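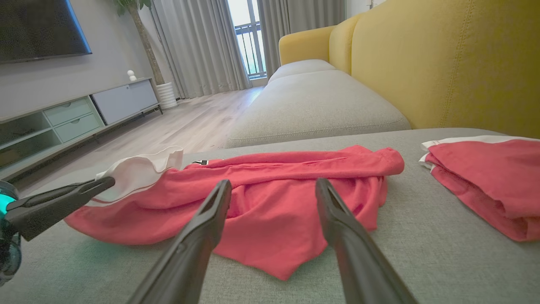
Greltilau Handset Battery Log

A set of battery readings taken from secondhand phones, kept as plain CSV files. Maintained by Wajid Sial. Last changed Jan 26, 2021.

What's in it

Each row is one overnight rundown of one phone. The screen stays on at a fixed brightness, the radio is off, and the charge level is written down every 10 minutes until the phone shuts off. There are 80 phones in this release, up from 30 in the April one. Most are Nuvanex models. The rest are Fukuda, apart from two with no maker's name left on the case.

Files

phones.csv - one line per handset, with model, storage size and colour
runs.csv - the readings
notes.txt - anything odd, such as a swollen back or a replaced screen

Columns in runs.csv

phone_id: matches phones.csv
minute: minutes since the start of the run
level: charge shown by the phone, 0 to 100
temp_c: battery temperature in Celsius, blank if the phone doesn't report it

Known problems

Levels come from the phone's own meter. Several older Nuvanex handsets sit at 100 for a long while and then drop quickly, and I have left those readings alone. Run 2 for phone 17 stops early - the logger's disk filled up. The Lastham batch was bought as one lot, so those phones may share a history and shouldn't be treated as a random sample.

Temperatures in the April release were in Fahrenheit for the Fukuda phones. This has been fixed. If you have the old files, please download them again.

Using it

You can use and share the data for any purpose as long as you credit the log by name. No personal data is included. Phones were wiped before testing and serial numbers were never recorded.

Corrections are welcome through the issues page. Please give the phone_id and the run number.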